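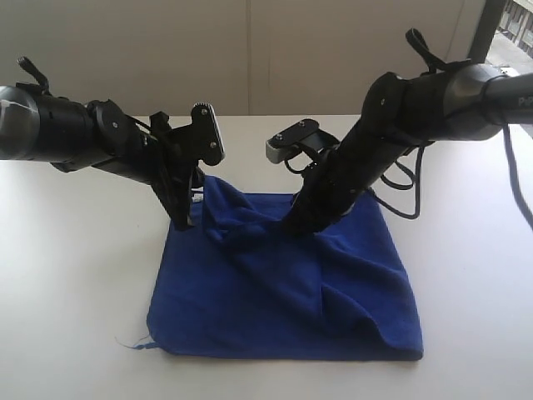 Man-lok Yen wrote that the old version of this section had him at the menu screen in two minutes and then left him there for an hour, with the trailer playing in German and the feature not playing at all. Fair complaint! I've rewritten the whole thing from the point where the Kameo box is unpacked and plugged into power. If yours is still in its carton, go back to Section 3 and come find me when the light on the front is steady.

Section 4: Setting up your first screening

What you'll need

Your Kameo player and its remote
The drive with your feature on it (or a download that has fully finished)
A projector or TV with a free HDMI input
Speakers, and whatever cable they take
The license letter from your distributor, with the unlock code

I run all of this on a Bataineh projector I bought used, so when I mention a menu name on the projector side, that's whose menu I mean. Yours may call it something else.

4.1 Connecting the picture

1. Turn everything off, the projector included.

2. Run the HDMI cable from the port marked OUT 1 on the player to the projector. OUT 2 is for a lobby monitor and it will only show posters and start times. I have plugged into the wrong one more often than I'd like to admit.

3. Turn on the projector first, wait until you see its logo or a blue screen, and then turn on the player.

4. On the player, open Settings, then Picture, then Frame Rate, and choose Match Film. It comes set to 60, and movies look oddly like a soap opera that way. Some people can't see it. My sister can't. I can't stop seeing it.

5. On the projector, switch off anything called Motion Smoothing, Fluid Motion or Clear Action.

Note: If the screen stays black but you can hear the menu clicks, press and hold the yellow button on the remote for six seconds. The player drops back to a plain picture setting and you can start over from step 4.

4.2 Loading the feature

1. Plug the drive into the back, not the front. The front port is for updates.

2. Wait for the title to show up in the Library. A long feature can take a while — I usually go and set out chairs.

3. Select the title and press Unlock. Type in the code from your license letter. The letter has two codes on it if you booked a short to go with the feature, and each one opens only its own title.

4. Check the window printed under the title. It tells you when the unlock begins and when it ends. If your show is on Saturday night and the window closes at 6 p.m., call the distributor now, today, while there's somebody at a desk to pick up.

5. Press Play, let it run through the studio logos, and stop it once you see the first real shot. Then jump to a spot near the end and do it again.

Caution: Don't pull the drive while the copy bar is moving. You won't hurt the player but you can lose the title, and then you're asking for a fresh drive in the mail.

If you get error 2411, the clock on the player is wrong. Go to Settings, then Date and Time, pick your time zone and restart. I spent an entire afternoon in May convinced I had a dead drive, typed the code in nearly 30 ways, and it was the clock.

4.3 Language and subtitles

This is the part that got Man-lok, and it gets a lot of people showing films that have gone out in several countries at once. The feature, the trailers and the shorts each carry their own language setting. Changing one doesn't touch the others.

1. Highlight the title in the Library, but don't open it.

2. Press the green button and pick Audio. Choose the original track or the dub you advertised. Please check your own poster here! I once put "in original language with subtitles" on ours and then played the dub to a room full of people who'd come specially to hear the lead's real voice.

3. Press the green button again and pick Subtitles. There are normally two English tracks. The plain one translates the dialogue, and the one marked CC also describes music and sounds.

4. Press Save to Title.

5. Do the same for every trailer on your list, one at a time. Yes, it's tedious.

Note: Subtitle size goes from 1 to 6. I like 4 for a living room and 5 for a hall. Manouchehr Babaei swears by 6 for the back rows at Durkwood, and he has sat in those rows, so I'd take his word over mine for any long narrow room.

4.4 Building the running order

A screening in Kameo is just a list, played from top to bottom, with gaps where you want them.

1. From the main menu, choose Shows, then New Show. Give it a name you'll recognize in the dark. "Sevberg evening" is good. "Test3 final" is what I had for a whole season.

2. Add your welcome slide, if you have one.

3. Add trailers. I stop at three.

4. Add the feature. 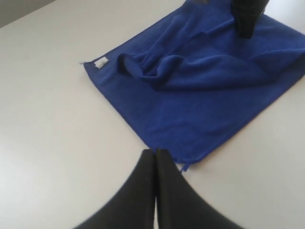 5. Add an intermission if the film runs long. Move the marker to a cut between scenes and press Set Break. Don't trust the automatic one, which goes to the exact middle and once landed us halfway through a wedding speech.

6. Set House Level. This is the volume for the whole list. The scale runs to 700, for reasons known only to the makers, and I start at 400 and adjust from the back of the room.

7. Press Save, then Lock. A locked show can't be paused by someone sitting on the remote.

4.5 Fixing the sound if lips and words don't match

1. Play a close-up with someone talking straight to camera. Interview extras are perfect for it.

2. Open Sound, then Delay, and press the right arrow until the voice falls in with the mouth.

3. If it gets worse, go left.

4. Save to Show.

Wireless speakers nearly always need some delay, and the amount changes if you swap them for another pair, so do it again whenever you borrow somebody else's. Instructions for the lobby monitor are in Section 5.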